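Two arms on one extrusion frame, cards get dragged instead of lifted

Posted by Suleiman Ogundipe in Home and Shared Workshop Builds

I'm building a card sorter at our shared workshop, Vornideck. Two small arms are bolted to the front rail of an aluminum extrusion frame, one on each side, and they take cards from a cardboard tray in the middle of a white tabletop and put them in three bins at the back. The bins are black, yellow and green, and for testing I use old "VIP" badge cards in different colors.

The frame has patterned wallpaper on the back and side panels. I'm running everything from a laptop with the Zestbridge control package, fixed overhead camera, no depth.
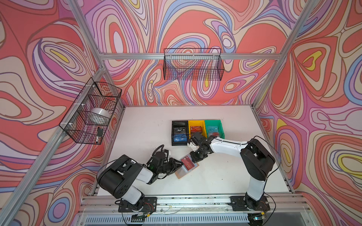 The problem is the pick. The left arm closes on a card and then drags it along the tray for a bit before it comes up. If the card is against the edge of the tray it usually works. If it's lying flat in the middle, the fingers slide over it. I ran it on Saturday until the log reached 1457 attempts and 400 of those were logged as failed picks. The right arm has the same trouble but I haven't logged it separately.

I have tried slower closing, more grip force, and lowering the pick height by 1 mm. More force made it worse. Do I need suction, or can this be done with the grippers I have?

Corrado Donati

You can do it with grippers. Flat cards on a flat surface are hard for any two-finger gripper, so change the tray before you change the arm.

Glue a strip of foam or a thin wedge along one side of the tray so the cards rest at an angle. Then one finger can get under the raised edge. I used 6 mm foam on mine and did not touch the code except for the approach angle.

Also put something grippy on the fingertips. Silicone tape works, and so does a piece cut from a rubber glove. Replace it when it gets shiny.

Check your rail bolts too. If a base plate can rock, the fingertip height changes when the arm is stretched out toward the bins. Push down on the gripper by hand with the power off and watch the plate.

Last thing, keep both arms from going to the tray together until one of them picks well. It's hard to tell which one moved the card.

Anditz

suction. small pump and a cup, done. mine did 1000 cards before I had to change the cup

Cattaneo

Suction is fine on smooth cards but it won't hold one with a slot punched in it if the cup lands on the slot. I would try the foam first, it costs nothing. And tie the cables back at the wrist with some slack. Mine used to pull the gripper sideways near the end of its reach and I blamed the software for weeks.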